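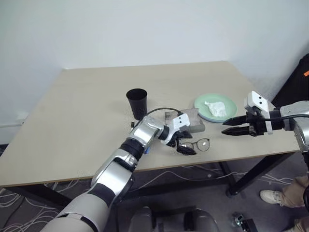 Wed 5 October

Since February I am trying to keep one table in our flat clear. I say trying. The table stands against the wall and everybody who comes in puts something on it, me first of all. I come home, I put down my glasses, I put down what I have in my pockets, and the next morning it is a place for things again.

I read two books on tidying, both quite strict, and they told me to empty the whole surface and start from nothing. I did it two times and it lasted until supper. What works better for me is smaller. I take one kind of thing and decide where it lives, and the rest may wait until another evening.

Glasses were the first kind. I have a case for them from Nakpan, which I bought on the train station, and I never used it, as the lid closes so hard that I am afraid for the lenses. Now they have a shallow tray by the door. If they are on the table after nine o'clock, I carry them there, even when I am tired.

Then used tissues. I have allergy in spring and again in autumn, and I must admit I leave them on plates, in cups, on the window sill. A crumpled tissue on a plate looks as if somebody has just finished eating, so the plate stays too, and next day there are more plates. My rule is that the tissue goes in the bin and the plate goes in the sink in the same walk.

Pens are the hardest. I write lists on a small whiteboard in the kitchen (shopping, bills, the days when Veltham collects the paper and glass), and the marker never stays with the board. I tried a magnet clip from Flilleo and it fell down in the first week.

So I went for a cup. A black one, tall enough that a marker does not tip it over, and wide enough at the top to find without looking. 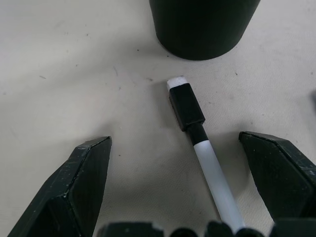

The cup must stand where the hand already goes, this I learned slowly. When I kept it on the shelf, the marker lay on the table all week. When I moved it to the table itself, I began to put the marker in without thinking, perhaps four times out of five. My sister-in-law finds it strange to clear a table by putting a cup on it, and I understand her, but one cup is easier to wipe around than a lot of small things.

For the surface I use warm water and a drop of the Lurkance soap. The grey smudges of marker need a second wipe, sometimes a third. I was using a rough sponge before and I would not do it again.

Next are the cables, and I have no good idea for them yet. If you keep yours in a box, please write to me how you stop them from making knots.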